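4. Installing the Flurow under-sink filter

Please read this section to the end before you begin. The work takes one person an afternoon if the pipes are in good order. You need an adjustable spanner, a bucket, a dry cloth, a drill and the bag of fittings marked B.

CAUTION: Connect the filter to the cold water pipe only. Hot water damages the membrane and the guarantee is then not valid.

4.1 Closing the water

1. Find the stop valve under the sink and turn it clockwise until it does not move more.
2. Open the cold tap and let the water run out. Leave the tap open.
3. Put the bucket under the valve. Some water always stays in the hose.

Note: In older houses the valve can be stiff. Do not force it with a long tool. Close the main valve of the house instead, and ask a plumber to change the small one later.

4.2 Fixing the bracket

1. Hold the bracket against the side wall of the cupboard. Leave a hand's width free under it, otherwise you cannot take the cartridge out.
2. Mark the 2 holes with a pencil.
3. Drill, then fasten the bracket with the short screws. The long screws in bag B are for brick walls and will come through a cupboard side.
4. Hang the filter head on the bracket. The arrow must point away from the valve.

4.3 Connecting the hoses

1. Push the blue hose into the side marked IN, until you feel the second stop.
2. Push the white hose into the side marked OUT.
3. Pull both hoses gently. If one comes out, cut its end straight with a sharp knife and push it in again.

4.4 Placing the filter tap

The filter tap needs its own hole, 15 mm wide. Many sinks have a spare hole under a round cap, and this is the easiest choice. If yours has none, you must drill the worktop. Wood and laminate can be drilled at home with a normal bit. Stone is different, and we advise you to give this job to a stone worker.

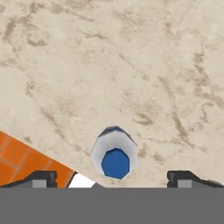

Mark the centre of the hole on masking tape and never on the bare surface. Use wide tape in a plain colour and press it down well at the corners. On cream marble with tan and light brown veins, like this worktop, a pencil cross is very easily lost between the streaks. Check from below that the cupboard frame is not under your mark.

4.5 First use

1. Open the stop valve slowly and look at each joint.
2. Let the filter tap run for 15 minutes. Do not drink this water.
3. Write the month on the cartridge label, for example March.

Change the cartridge after 1000 litres. The spare part is number 1166.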